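What I did and what came out of it

My project was a small one inside the bigger Vistencombe study, and my supervisor Liviu Stoica let me pick the question myself (brave of him!). I wanted to know if clutter around an object changes how people pick it up with hand-held grippers, and whether a policy trained on those recordings copes any better with mess afterwards.

So I made two sets of demonstrations. In the tidy set there was one object and one container. In the messy set I left hair things, clips, packets and whatever else was about in the same box lid, and the person had to work round them with a gripper in each hand. We did it in ordinary kitchens, on ordinary tables, patterned cloths and all. 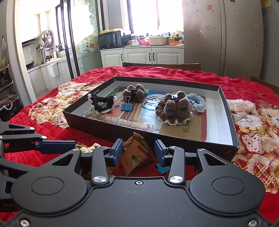 I had nine people doing this, 40 demonstrations each, and I threw out any where the tracking dropped. Soft things were a pain from the start. Yarn catches on a finger pad much more easily than I'd expected, and in the messy set people slowed right down and started coming in from steeper angles. I hadn't told them to do that, and it was lovely to see it in the plots.

For the result itself, I ran both policies on the arm in the Skenden lab, 18 cluttered layouts each. The messy-trained one knocked over fewer neighbours, but it also dithered, and on 2 layouts it hovered above the lid and never closed its fingers at all. I think that's my fault for keeping the slow demonstrations in (Liviu thinks so too, and he was fairly cheerful about it).

If I had another month I'd trim the pauses and retrain before changing anything else. I'd also like more shiny packets, as the depth estimates on those were all over the place. My notes and the list of dropped recordings are in the shared folder for whoever picks this up in September.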